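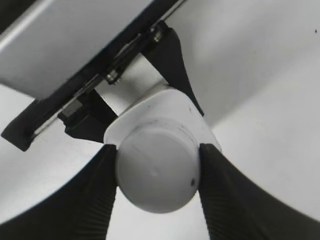 Strawberry milk in a homemade popsicle: which kind?

skorton_pops
OK popsicle people, I need opinions! I've been freezing little strawberry drinks all July and I'm hooked. The yogurt kind comes out so creamy. The plain milk kind gets icy by day two, but my kids like the crunch. What do you all use?

Kamol K
Yogurt, every time! Stir in a spoonful of honey first (it keeps things soft) and mash in some real berries. My freezer is never without a batch.

gornuvitz33
Have to disagree. Honey buries the strawberry. I use plain sugar and a squeeze of lemon, and it tastes like summer camp. 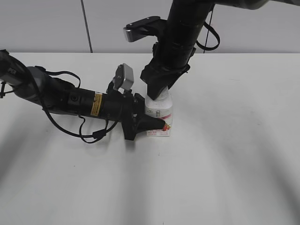 Small white bottle, strawberry on the front

trinder_mom
Team lemon! But go easy, mine curdled once with regular milk. Still ate all six, ha.

Kamol K
Curdled pops, no thank you! Try the honey in a small batch before you knock it, gornuvitz.

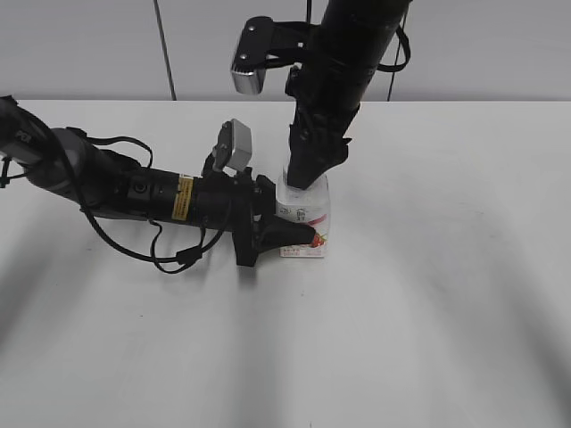

Page 3 of 33

Chaiwat R
Just found this thread and I love it. I pour half, freeze for an hour, drop in sliced berries, then fill the rest. The fruit stays up in the middle and looks so pretty!

gornuvitz33
Chaiwat, stealing that. Kamol, fine, I'll try one with honey. One!

skorton_pops
Going to the store tonight for both kinds. Does anybody have a favorite mold that doesn't leak?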